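Jul 11, 2018

Tray day, finally! I'd been putting this off since February, when the old one went soggy along one side and we all pretended it would dry flat. It didn't, and Flurina put it out of its misery last week, so this morning I cleared the end of the long bench and built the new one before anybody else wanted the space.

The recipe, so I don't have to work it out again. Cut the cardboard into strips for the walls, cover them with the wood-grain paper (same roll as the floor, the orangey one), then stand them up and clip them. I wanted to glue the corners but Anahera talked me out of it. She's right that we'll want to change the shape sooner or later, and the black clips hold well enough if you don't lean on the walls. I leaned on the walls. Twice.

Covering the strips is the fiddly bit. If you fold the paper over the top edge first and smooth it down both sides you get a nice clean rim, but if you start from the bottom you end up with a crease running along the top for ever. My first two strips have the crease, and they've gone in the bin. Also the big scissors are blunt again, so I used the knife and the metal ruler, much better, and will the person who has the cutting mat please bring it back!

The walls aren't dead square to each other and I'm leaving them like that. Low is good though. You can reach over them easily and you can still see what's in there when you're sitting down, and that was my main complaint about the old one.

Then the nice part, going through the toy food box. I went for fruit and the orange see-through pot, and I do like how the pot looks with the light coming through it. Strawberry, banana, pear. The strawberry won't stand up on its leaves or on its point, so it leans on things.

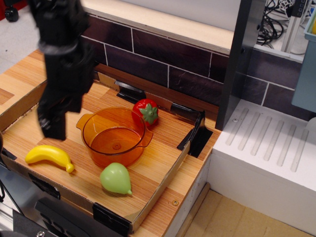 What holds the walls of the tray together?
Black plastic clips, four of them, with no glue anywhere, so the whole thing comes apart when we want a different shape.

Oanh asked whether the orange pot will get lost against the floor, both being on the orange side. Fair point. I can pick it out fine from my chair, but I sit right next to it, so I'll ask Gebhard to have a look from the door end when he's in. If it bothers people there's a roll of plain grey paper in the cupboard under the sink, enough for one floor and possibly the walls if we're stingy.

Leftover wood-grain paper is rolled up behind the Schwaiger boxes with a rubber band round it. Please don't put it flat under anything heavy, the last piece came out with a dent across it. Spare clips are in the jam jar.

Still to do: wipe down the rest of the toy food before it goes back in the box, because some of it is sticky and I don't want to know why. Find a lid for that box. Ask Nadja if she still has the plums, I'm sure there were plums. Cut a couple of spare wall strips while I remember how, and write the lengths on the back in pencil this time.

Bench is swept, knife is back in the drawer with its cap on.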